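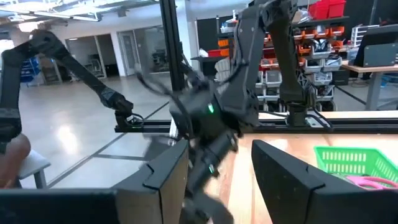
Since May I am a member of the robotics club in Dinstead, and I want to write down how it goes before I forget the first weeks. I joined without knowing any programming. Teresa Ó Ceallaigh, who leads our group, told me that this was no problem, and she gave me a notebook and a chair next to the work table. Our project is called Kettle (it has nothing to do with tea, I asked). The arms must learn small jobs with objects from a house or an office, and this month the objects are the pink-handled scissors and the green mesh basket. I thought that scissors would be easy. For my own hand they are easy, but a gripper has only two fingers, and the handles lie very flat on the wood.

My task is the notebook. For each try I write the number, who was guiding, and one short remark. In my first evening we made 55 tries, and my remarks were too long, so Sơn Phí showed me his own pages. He writes "slow", "too high", "good" and nothing more. Now I do the same, except when something interests me.

Sơn is also the person who taught me to guide. I was nervous and I moved much too fast. He said that I should breathe out before I close the fingers, and this advice helped me more than the manual, which has 155 pages and a very small font. I have read 20 of them. Perhaps I will read the chapter about calibration next, as Teresa keeps mentioning it.

One thing I had not expected is how much we talk about cables. Before each session we check that every cable can follow its arm without pulling, and Lorraine Pearce has a list for this. Her brother Malcolm made a nicer list on the computer, but we still use the paper one.

In the autumn we would like to show Kettle at the Borora student meeting. Each team gets 6 minutes on the stage, questions included. Teresa asked me to present the part about the notebook, in English, and I said yes too quickly. I have started to practise in my kitchen in the evening. If you have advice for speaking slowly when you are nervous, please leave it in the comments.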